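Reading Room on the Move: A Conversation with Siamak Hashemi

When the Trastelmont Local History Collection closed its doors in April, its holdings had not been moved in more than 30 years. Siamak Hashemi, head of collections, has overseen the transfer to the former Sutcliffe school building, where the reading room will reopen to the public.

Mr. Hashemi described the first stage of the work as slow. "We had 1,190 bound volumes and nearly 3,000 loose maps and plans," he said. "The volumes had shelf numbers. Many of the maps had only a penciled street name, and some of those streets have been renamed twice."

The Purkmont parish registers were transferred first. They remain the most requested items in the collection, chiefly by families tracing relatives who worked at the mill. Mr. Hashemi noted that readers may now order up to five registers per visit, an increase from three.

Asked about the decision to keep the old card catalog, he was firm. "The cards carry notes in the margins that were never copied into the database. A former librarian would write down who had asked for a deed and what they were hoping to find. I would not discard that."

The new reading room will seat 14 and will open at 10 a.m. every Monday. Appointments are required for maps and plans. Mr. Hashemi expects the newspaper files to be available later in the year, once the binding repairs are finished. 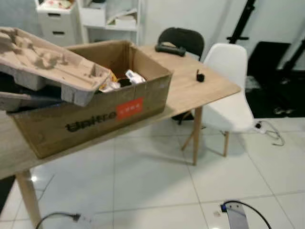

Open cardboard box on a wooden table.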